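Why Some Dogs Love the Snow (and Why Their Feet Don't Freeze)

2021-03-25

My dog Vedis is a very big, very fluffy girl, and when it snows she goes completely bananas. She stands at the back door and whines. I open it, and off she goes, nose down, plowing through the yard like a furry truck! Then she flops over and rolls until she's white all over (she's brown the rest of the time).

Meanwhile I'm on the step in two pairs of socks, and my toes already hurt.

So last winter I started wondering. How come my feet get cold in boots, and hers are fine with no boots at all? I asked my neighbor Ilse Eichhorn, who used to race sled dogs, and I read a big pile of library books, and now I get to tell you what I found out.

Let's start with the coat. A dog like Vedis has two coats, one on top of the other. The outside one is made of long, kind of stiff hairs called guard hairs. Snow lands on them and mostly just sits there, and you can brush it off with your hand. Underneath is the undercoat, and if you part the long hairs with your fingers you can find it. It's short and soft and so thick you can hardly see skin.

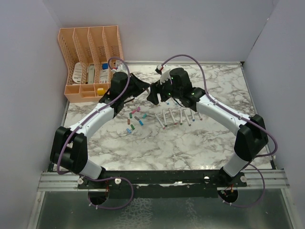 The undercoat is the part that does most of the warming. It holds lots and lots of tiny pockets of air. Air that can't move around is really good at keeping heat in, and that's how your puffy winter jacket works, too. The dog's body makes the heat and the fluff hangs on to it. If you've ever seen a husky asleep with snow on its back and the snow isn't melting, now you know why. Hardly any heat is getting out!

In spring a lot of that undercoat falls out. Boy, does it fall out. I once brushed Vedis on the porch and filled a whole grocery bag, and by July she looks like a much skinnier dog.

Okay, now the feet, my favorite part.

The bottom of a dog's paw has pads, and there's plenty of fat inside them. Fat doesn't freeze as easily as some other parts of the body. But the really clever bit is the blood. Warm blood comes down the leg to the paw in little tubes called arteries. Cold blood goes back up in other little tubes called veins. In the paw those tubes run right next to each other, so the warm blood going down heats up the cold blood coming back. 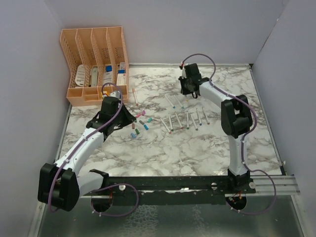
That way the blood is already warmed up before it heads back to the middle of the dog, and the paw stays just warm enough to be okay. Penguins have something like it in their legs! I told Ida Ostermann's second grade class about the penguins and they wouldn't let me talk about dogs for ages after that.

And then there's the tail. Curly-tailed dogs will often lie down in a ball and put the tail right over the nose, like a scarf. Vedis does it on the couch, where it's 70 degrees, but I guess she likes to practice.

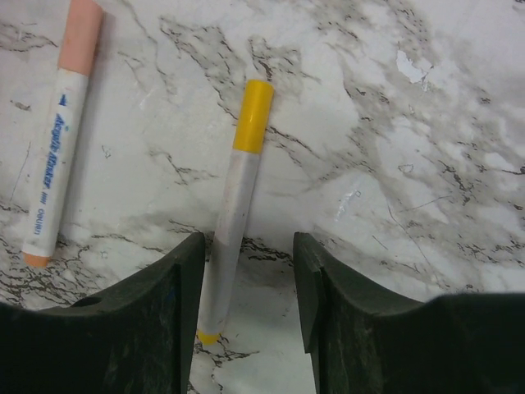
Reading time: 3 minutes

Now, please don't go thinking every dog is a snow dog. My friend Ehab Gaber has a greyhound with hair so short it feels like velvet, and that poor dog shivers on the way to the mailbox. Short-haired dogs, little dogs, puppies and old dogs all get cold fast. They need a coat and a short walk.

Even a fluffy dog can get too cold. If your dog is shivering, or keeps lifting up one paw and then another, or just stops and looks at you, it's time to go in. Check between the toes when you get home. Snow can pack into hard little balls in there, and those pinch. I hold each paw in my hand till the ice melts, then dry it with an old towel. Wipe off any sidewalk salt, too, so your dog doesn't lick it up.

Want to try out the air pocket thing yourself? Get two jars with lids and have a grown-up help you fill them both with warm (not hot) water. Wrap one in a fluffy wool scarf and leave the other one bare. Put them both outside or in the fridge, go play for half an hour, then feel the water in each one. Write down which jar you think will be warmer before you look!

If you have a snow dog at your house, I'd love to hear what it does on the first snowy day. Ask a grown-up to help you send me a note. Vedis is asleep on my feet right now, and they're finally warm.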